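Snack Cake Line 2, Opening Inspection
Dolano bakery, Figueroa building

Complete before the first batch is released. Mark each item OK, FIX or N/A. Comments from the May walkthrough are printed under the items they belong to.

1. Mixer bowl and paddle clean, no dried batter on the shaft.
OK. Seal on the bowl lift is worn but holding. Spare is on order from Stikon.

2. Sugar sifter screen in place and not torn.
OK.

3. Filling pump hoses clamped at both ends.
FIX. Clamp at the nozzle end turned by hand. Replaced before startup.

4. Allergen board matches the day's recipe.
FIX. Board still listed the peanut bar from the night run. Lead must change it at handover, before the crew leaves.

5. Small tools and cleaning tools checked in, no cracks, no missing bristles.
OK.

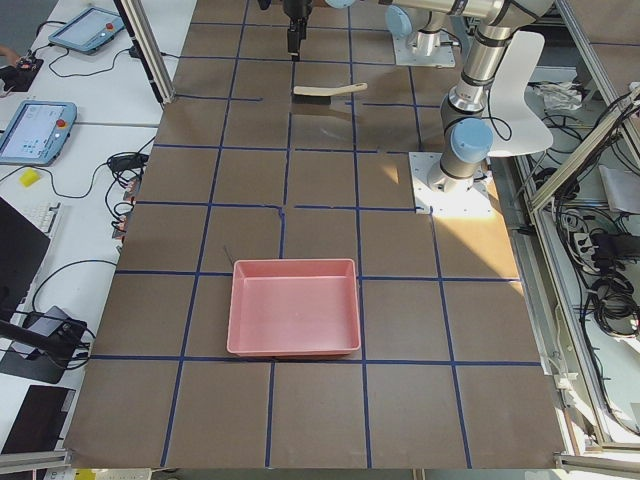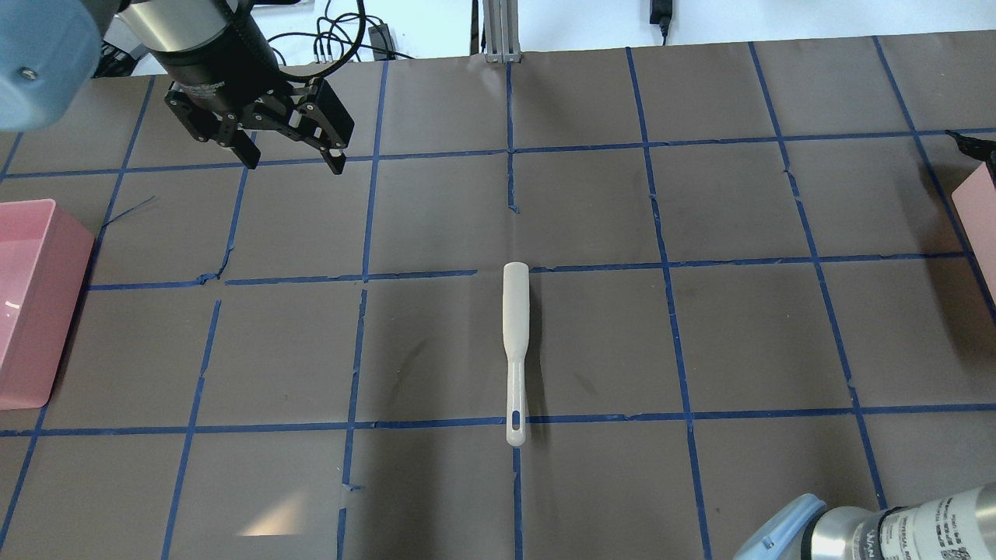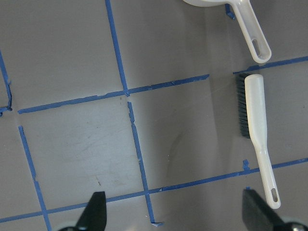

Checklist and comments by Carmela Sepúlveda
Reviewed by Valeriano Lozano
Updated 2026-08-27

6. Oven guards closed, emergency stops tested on both sides.
OK. The stop on the wall side is stiff. It works, but have maintenance look at it.

7. Cooling belt free of crumbs and grease.
FIX. Buildup under the return roller again. Scraping the top of the belt does not count as cleaning it. Take the side cover off.

8. Metal detector passes the test pieces.
OK. Run all the test pieces at the start and again after lunch. Write the result down each time. Two blank lines in the May log.

9. Wrapper jaws guarded, interlock stops the machine when the door opens.
OK.

10. Date code readable on the wrapper.
FIX. Smeared on the coconut cakes only. Printer head wiped, next cases were fine. The Urura film takes ink differently, so check it after every roll change.

11. Floor dry around the glaze tank, mats flat.
FIX. One mat curled at the corner near the drain. Pulled and thrown out.

12. Pallets stacked no higher than the marked line, aisle to the exit clear.
OK.

Any FIX on items 4, 6, 8 or 9 holds the line until the shift lead signs. Other items can be fixed while running if the machine is locked out for the work. Leave the signed sheet in the tray by the office door.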